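Clomirov Student Robotics Forum > Course Projects > Container Handling Unit

Demonstration recording requirements, spring term
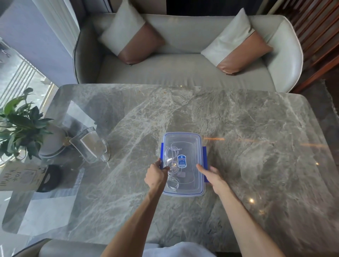 brerau_lab_office
Posted May 2, 2025
Project groups are reminded that each submission must contain 600 recorded demonstrations of the container task. Both hands are to be used throughout. Groups that have submitted 500 or fewer will receive a provisional mark until the remainder is delivered.

clidier_group
Our group requests clarification. The February handout gave the requirement as 500. We planned our table bookings on that figure and have met it.

brerau_lab_office
The February handout was replaced by the current course guide. The figure of 600 applies to all groups.

pal_team_lead
We respectfully disagree with a single figure for every group. Our trained policy stopped improving well before 500. A smaller set with more varied starting positions would serve the course better than repeated grasps from one side of the table.

clidier_group
We do not share that view. Our results were still improving at the end of collection, in particular on the side clips. Our objection concerns notice only.

brerau_lab_office
Both points have been forwarded to the course instructor. Groups that relied on the earlier handout may request an extension of three working days. Requests must be made in writing and must state the number of demonstrations completed.

pal_team_lead
May varied starting positions be counted toward the 600?

brerau_lab_office
Yes, provided that each position is entered in the recording log.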